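Visita al taller de pruebas de Asberg: dos pinzas, dos brazos y mucha moqueta

Julio de 2025
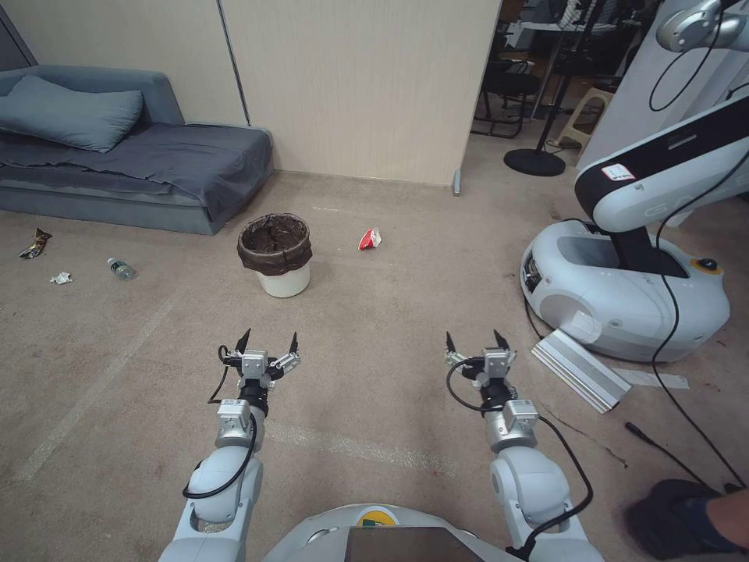 ¿Qué diferencia hay entre probar una pinza en un banco y probarla montada en un robot de dos brazos?

En el banco se mide la pinza sola: fuerza, apertura, repetibilidad. Montada en el robot entran además el peso en la muñeca, el recorrido de los cables, el retardo del controlador y lo que la cámara alcanza a ver cuando el brazo baja. Una pinza con buenos números en el banco puede quedarse corta al agacharse hacia el suelo.

Con esa idea fuimos a Asberg, que abre su taller dos veces al año a integradores y a gente de mantenimiento. La próxima jornada será en octubre. El grupo era de 13 personas, casi todas de empresas de limpieza y de logística interior. Nos recibió Dwayne Tran, responsable de ensayos, que habla un español muy correcto y contestó a casi todo sin mirar papeles.

La visita empezó por la sala de tareas domésticas. El ejercicio del día era recoger basura de la moqueta y llevarla a una papelera: una botella de plástico, un envoltorio de aperitivo arrugado, un vaso de papel rojo y blanco, un pañuelo. El robot trabaja con dos brazos blancos acabados en pinzas de dedos negros en punta. Los dedos finos entran bien por debajo de un papel. Con la botella la cosa cambia, y según Tran el punto de agarre importa más que la fuerza.

El taller compara dos modelos de dedo. El primero, el Fikalitz, es rígido y estrecho. El segundo, de Cosoma, lleva una almohadilla blanda y cierra más despacio. Llevan 2.308 intentos de agarre registrados entre los dos, y en 367 el objeto no llegó a la papelera. Pregunté cómo se repartían los fallos y la respuesta fue que el Fikalitz pierde sobre todo botellas y el Cosoma pierde sobre todo pañuelos y envoltorios. No dieron el desglose por modelo porque todavía están revisando los vídeos de las últimas sesiones. Me habría gustado verlo.

También hablamos de cables. En este robot van por fuera de la muñeca y hacen bucle junto a la pinza. Tran prefiere un bucle amplio, que deja girar la muñeca sin tirones, aunque obliga a vigilar que no se enganche con las patas de un mueble. Un asistente propuso llevarlos por dentro. Le contestaron que cambiar de pinza les costaría entonces media mañana, y en este taller se cambia a menudo.

La parte de cámaras fue más corta. Asberg ha probado a mirar solo desde la cabeza y a sumar una cámara en cada muñeca. Desde la cabeza se ve la sala y se elige el objeto; en los últimos centímetros la propia pinza tapa lo que quiere coger. Con la vista de muñeca el operador corrige antes, pero tiene que repartir la atención entre varias imágenes y al principio va más lento. Los turnos de teleoperación son cortos por ese motivo.

Del controlador vimos poco. Usan el Alcantara en su versión de laboratorio, con un límite de velocidad que no se puede quitar desde la consola. A un par de visitantes les pareció demasiado bajo. Para recoger objetos del suelo con personas cerca a mí me pareció razonable, y en la tarea que nos explicaron el tiempo se va en colocarse, más que en desplazar el brazo.

Varias notas prácticas para quien esté pensando en montar algo parecido. La moqueta sirve para ensayar, pero conviene repetir las pruebas en suelo duro, donde una botella rueda al menor roce. La altura del borde de la papelera hay que fijarla desde el primer día, porque si cambia los resultados dejan de ser comparables. Y una bolsa doblada por fuera del borde debe colocarse siempre igual: en Asberg tuvieron que descartar una tanda entera por ese detalle.

El turno de preguntas se alargó con los precios, que no nos facilitaron. Sí dijeron que el desgaste está en los dedos y que se venden por parejas. La inscripción para octubre se hace por correo, con plazas limitadas, y piden calzado cerrado.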